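Nurko Manipulation Project

The Nurko Manipulation Project, usually shortened to Nurko, is a student robotics project in which undergraduates teach a single robot arm to handle household objects by recording human-guided demonstrations. It grew out of an elective course taught by Thaddeus Oyelaran and became a standing club when several students wanted to keep working after grades were in. The project is best known on its own campus for the Tririk task set and for a long-running disagreement over how its results should be reported.

History

The course that produced Nurko was meant to cover motion planning. In its second run, Oyelaran replaced the final exam with a group assignment in which teams collected demonstrations and trained a control policy on them. Chak-lun Tai and Everett Benavides, both in that class, wrote the recording software that the club still uses. Benavides later called it "a weekend script that never got its second weekend," and parts of it remain undocumented.

Early club publicity described the arm as able to "tidy any kitchen." No test supporting that claim has been found in the project's records, and the phrase was dropped the following October.

Tasks and method

Tririk is a list of 43 short tasks, most of them variations on picking up, turning over, or moving one object on a table. A student guides the arm through each task while joint positions and wrist camera video are saved. A full set for one task is 100 demonstrations, though members have admitted that several tasks were trained on far fewer.

Objects come from thrift stores and members' kitchens. The selection has been criticized as haphazard, and the club has never published a rule for what gets included. Items with handles and uneven shapes are favored on the theory that they expose weak grasping. Whether they do so better than plain cups and boxes has not been tested.

Training runs on one shared workstation and can take up to 7 hours. Policies are then tried on the arm by a student other than the one who recorded the data — a practice added after Mervin Wong pointed out that operators tended to place objects exactly where they had placed them during recording.

Upright task

The most cited item in Tririk is the upright task, which starts with a vessel on its side and ends with it standing on its base. The club's website presents it as evidence of "understanding." The written results are more modest. They show that the policy did well when the opening of the vessel faced a familiar direction and poorly when it was turned the other way. Footed pots gave particular trouble in the write-up by Dexter Castellanos, who argued that the arm had learned a wrist motion and little else.
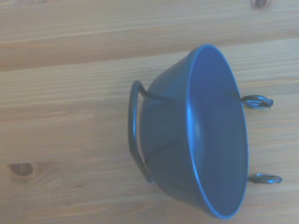

Reporting dispute

For its first two years Nurko published one success rate per task, with no account of failed or repeated attempts. Castellanos and Wong went back through the logs and found that trials stopped early by the operator had been left out entirely. Tai defended the earlier figures, saying that stopped trials were mostly caused by loose cables. The logs do not give a cause either way.

Since then, results have listed every attempt, including stopped ones. Rates for six tasks fell sharply under the new rule, and the upright task was among them.

Competition

Nurko has entered the Rimier Student Challenge twice. Its first entry was withdrawn before judging. The second completed the opening round and did not advance. Club materials refer to this as a "finalist" result, a term the event's own program does not use for that round.

Reception

Former members generally speak well of the project as a place to learn how much work goes into data collection. Its value as research is harder to establish. The recordings have been requested by one outside group, the Górecki student lab, which reported that it could not reproduce the published rates on its own arm. Oyelaran replied that different hardware made the comparison unfair. The exchange ended there, and neither side has released the files.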